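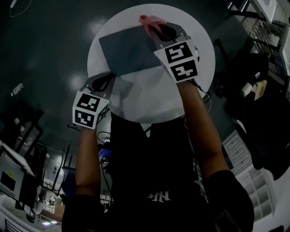
One of the round tables, pink cloth out

I'd been meaning to get over to the Penrose building ever since Rirnameo moved in, and last Thursday I finally had a free morning for their open day. It's a 50 minute ride on the Trestley bus (bring a snack, the stop has nothing near it) and entry was 2 dollars, which I paid in dimes because that's what was in my coat.

The theme was tidying, and yes, I took a whole morning off for that! The tables were what I liked best. They're round and white, and you can stand wherever you want at them, so people just sort of drift up and get going. At the one I hung around longest there was a flat dark gray thing -- I'd call it a folder -- and a salmon-pink cloth, all bunched up on one corner. I have a drawer at home full of cloths exactly that crumpled, so I felt very seen.

I'm a lifelong scruncher. My sister folds everything in thirds and I've never had the patience, but I did pick up a handout on folding (it's by Gustness, who do the home storage workshops downtown) and I've already done one kitchen drawer. One! The bathroom can wait.

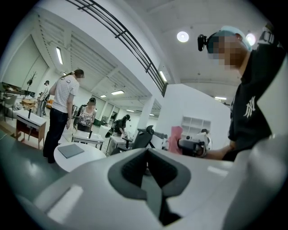
Round table on the left, white desk and empty cubbies further back

The room itself is a treat if you like things plain. White walls, white ceiling with ribbed panels, a big square pillar in the middle distance and a black railing that curves across the place. I kept looking at the open bookshelf with nothing in its cubbies and mentally filling it with my yarn. The leaflet says the whole floor is 3,205 square feet and that 600 people signed up for the May open days, but it never felt packed while I was there.

Couple of gripes. The coffee ran out before eleven, and the sign for the restrooms sends you down the wrong hall. Also I'd have liked a chair -- my knees were done by noon.

I caught the 12:40 bus back and spent the ride reading the handout. Drawer number two is happening this weekend.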